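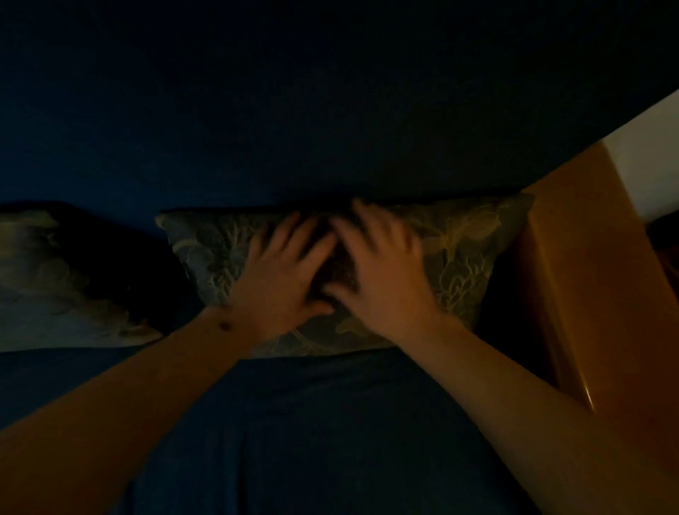 Besstead Home Textiles Library
Progress report to the Daltine Fund, second period
25 September 2024

We're very happy with how this stretch has gone, and a little surprised too! When we wrote to you in May the lending library had a borrowed room, a spreadsheet and a lot of boxes. It now has members, opening hours and a shelf system that people can use without asking us.

Membership stands at 177 households, up from 30 at the end of the first period. Most joined after the open afternoon at the Plorkitz building, where we laid everything out by color and let people handle it. We had planned on leaflets for the summer. We printed half of them and stopped, as word was getting around on its own and the money was better spent on storage bins.

The catalog has 299 items in it. Curtains and bedspreads go out the most, then table linens. Lined curtains have a waiting list, and we'd like to buy or be given more of them before the cold weather. Wool blankets were slow all summer, as you'd expect.

Each loan runs four weeks with one renewal. Returns have been good – 4 items are overdue at the time of writing, and we have heard from the borrowers of all but one.

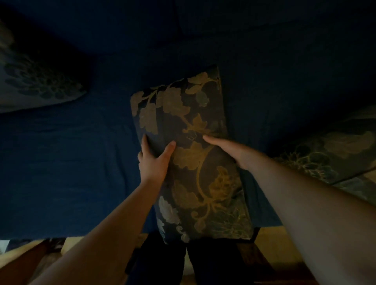
The mending sessions have been the real joy of this period. We thought they would be a small side activity and they now fill the room. People bring a torn hem or a dead zipper, learn the fix, and quite often stay to help the next person. Zippers are by far the biggest request, so we have moved some of the thread budget over to zippers and pullers. The change is within the line you approved.

Laundry is where we are behind. The machine at Żak was out of service for a good part of the summer and we paid for outside washing, which put that line over budget. The repair is done and costs should settle, but we will not make up the difference this year. We propose covering it from the unspent printing money and would like your okay on that.

Next period: a second evening opening, labels with care instructions sewn into every curtain (started, slow going), and a short survey of members about what they want added. Spending by line and the loan records are attached separately. The heating question for the back storeroom is still open with the landlord.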